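Touring a musical on a fixed rig: Bevan Sutcliffe on taking "Skedberg" out of its first house

May 4, 2026

When "Skedberg" closed its opening run at the Humphreys in March, the production had played to a house of 879 seats for its whole life. The tour that follows goes to larger rooms and, in one case, to a much smaller one. Bevan Sutcliffe, the production manager, has spent most of the spring working out what can travel.

"The show was drawn for one stage," he says. "The flying plot, the band position and the sightlines were all set out from the Humphreys ground plan. You can't photocopy that and post it to the next venue."

The largest date is the Droststead, with 1589 seats on three levels. The Skirell, which follows, has 1412 on two. The studio date at the end of the tour holds 249 and has no fly tower at all, so it will receive a cut-down staging with the band in view and one set piece in place of four.

Sutcliffe treats the top level of the Droststead as the governing case. From the back row there, the header of the original set hides the upper gallery where two numbers in the second act are sung. The touring version lowers the gallery and moves it downstage. The stair that serves it loses two treads and has been rebuilt with a steeper pitch, within what the cast agreed they could manage in costume.

"Once the gallery came down, the lighting bar in front of it had to go up," he says. "Then the bar fouled a border, and the border had to be remade. One change on a set like this is usually three changes."

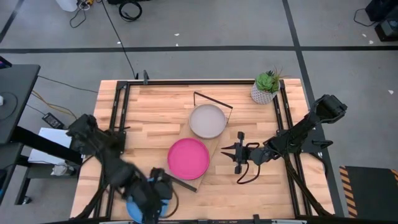 Sound has taken longer than scenery. The Humphreys run used an orchestra pit with an open front, and the band could be heard in the stalls without much help. At the Skirell the pit is partly under the stage, and the brass will be fully miked. Sombat Thaweesak, the musical supervisor, has rewritten parts of the score for fewer players.

"I took out the second trumpet and gave most of its line to the reeds," Thaweesak says. "The finale is the one place where I miss it. Everywhere else the writing is cleaner, and the words come across better."

He has also slowed the opening number slightly. The lyric is dense, and in the longer auditoriums the consonants were arriving blurred in the acoustic model. The dancers were asked first, as the choreography is set tightly to the old tempo. They wanted a click in the monitors for the first week – after that it will be removed.

The get-in is planned over two days, with the focus session on the second morning and a full technical run that evening. Sutcliffe would prefer three days. The dates were booked before the set was redrawn, and the calendar has no slack between the Droststead and the Skirell.

"If a truck is late, we lose the focus session," he says. "We would open on the saved positions and correct them the next day. I've done it before and I don't recommend it."

Casting is unchanged apart from two swings, who join for the start of rehearsals. Thaweesak will conduct the first week at each of the larger venues before handing over to his assistant.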